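Does a wrist camera on its own really beat an overhead one for cluttered pickup?

Posted September 29, 2019 in Robot Learning

I've been reading the Multadell write-up on picking things up out of household clutter and I'm stuck on the result everyone quotes. They train on 2,377 demonstrations with wrist views only, and it does better than the same policy with an overhead view added. How can more information make it worse? We have 400 demos of our own with both views and I'd rather not throw half of that out.

Pluvach

It's overfitting. Drop the overhead camera.

Daro

I wouldn't drop anything yet! I spent most of June trying to reproduce this one (I got to 1,061 demos before I ran out of patience) and I think the headline is a bit misleading. In their setup the overhead camera never moved, so the policy learned where things usually sit on the floor and sort of stopped looking. Once I shifted the overhead mount a little every 20 demos, the gap mostly closed for me.

The wrist view does have a real edge close in, when the last bit of the reach matters - see-through stuff especially. From up high my policy treated a clear jar like it was part of the floor. The price is that you lose the big picture, and whatever is nearest the lens can fill half your image. The two below are wrist views from my setup, one with a jar and a toaster, one with a candy wrapper on the floor behind a mesh chair back.
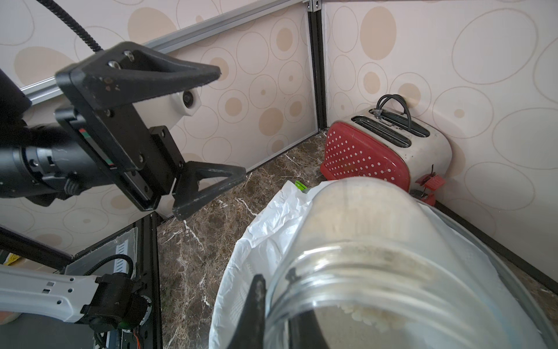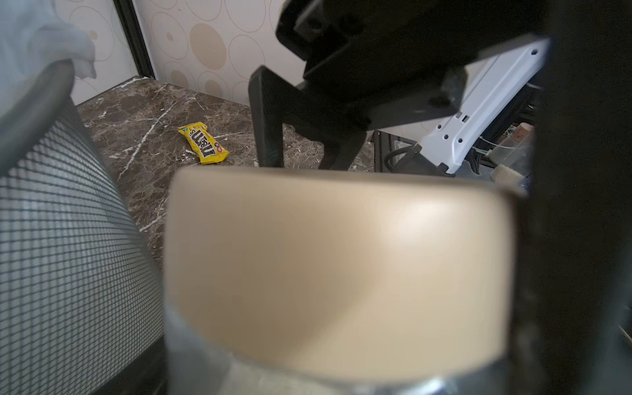
Photos: Daro, own work. OK to reuse with credit.

So with 400 demos I'd train both ways and test with the clutter moved somewhere new. If the two-view version only falls apart after the move, you've got the same problem I had.

Valtonen

Agree with the longer answer. Also check that your two cameras are synced - ours were off by a few frames and it looked exactly like this.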